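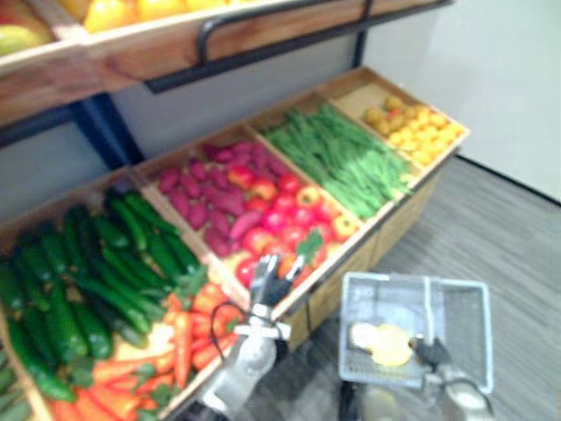
Dridmont Shop-Floor Automation List
From: Itzel Cárdenas
Date: April 2020
Subject: Re: Order picking from open produce displays

Dear members,

The Trurnis working group thanks Mr. Ceva for his message, which is quoted in part:

> Our stores are asking whether a machine can fill a customer's basket
> from an ordinary produce stand. We do not wish to rebuild the stand,
> and we cannot put each item in its own tray. Has any member tested
> this with mixed goods? We would also like to know what staffing was
> needed during the tests.

The group has run trials of this kind since January. The produce is imitation and the shelving is of the usual store type, with dividers between the compartments. In the latest set, a two-armed machine was given 108 single-item requests. It placed the correct item in the basket on 86 of them without help. An operator stepped in on the rest.

Results differ a great deal by item. Tomatoes are the easiest of the goods on the lower tier, although a two-fingered gripper will sometimes push one under its neighbors. Carrots are harder, as the leafy tops catch on one another. Green beans remain unsolved. The machine can lift a bundle, but it cannot yet separate a stated amount, and we have removed beans from the scored requests until the method is revised.

Members should note two limits. First, imitation produce does not bruise, and no claim is made here about ripe fruit. Second, the pace is slow. A request takes 54 seconds on average, and a store clerk given the same list finished well ahead.

On staffing, one operator was present at all times and a second person restocked the compartments between runs. We would not advise a store to plan on fewer at present.

It is the view of the group that open displays are suitable for further trials but not for daily service. The full test sheet may be requested from the Sveinbjörnsson office. Please state which goods your stores handle, so that the correct sections can be sent.

Respectfully,
Itzel Cárdenas
Trurnis Working Group on Store Handling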